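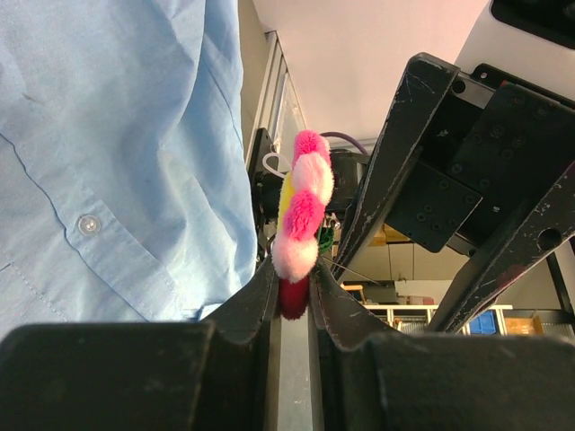

Pink chenille in the gripper, with the second arm behind.

This website uses cookies. By continuing to browse you accept our use of them. OK

Print this post | E-mail this post

2018-04-07

The arms have been at Turnivik since the second week of March, so I have had enough shifts alongside them to write something down. A few people asked after my last post, mostly wanting to know if I still have a job. I do.

For anyone new, I work in the packing room of a firm that makes up craft kits. Chenille stems, pom-poms, felt, that sort of thing. On a normal day we send out 3000 kits, and 1000 of them are the small animal kit, the one sold through Tralletti. The small animal kit is the one the arms are learning.

Chenille is awkward stuff. It bends when you pick it up and it catches on its neighbour, so you go for one colour and get a bit of another. I have done it for years and my fingers sort it out without me. The arms have to be set up for every piece. The man from Wiegand, who put them in, spent most of the first week on how hard the fingers should close. Too hard and the fluff flattens and stays flat, and then the piece goes in the seconds tub. Too soft and it drops.

At the moment they do 565 small animal kits on a good day. The rest are still done by hand at the long bench. The plan is for the arms to take all of them by summer, though I have heard other plans in that building.

What has changed for us is mostly the day itself. There used to be six of us on small animals and now there are 4. The other two went over to the Fedumik order, which is all gift boxes, and one of them likes it and one doesn't. Those of us left take turns minding the arms. You fill the trays, clear anything that has tangled, check every tenth bag and write the stoppages on the sheet. It is easier on the hands. My right thumb has stopped aching in the evenings, and I had got so used to it that it took me a few days to notice.

It is quieter too, and I am less sure about that. At the bench you talk all morning. Minding is done alone, and you have to keep looking, so you can't really chat across the room. I have asked if the minding could be cut to two hours at a time and they are thinking about it.

Pay is the same so far. We were told in March that minding would be looked at as a separate grade, and I will believe that when it is on the slip. We were also told no one would be let go this year. That was said in front of everybody, and I have no reason to doubt it, but this year is the part I noticed.

I don't mind the arms themselves. They are slower than me on the fiddly pieces and they never lose their place in the count — I do, usually just before dinner.

Next week they start on the bird kit, which has feathers in it.

Filed under: Work, Packing room, Robots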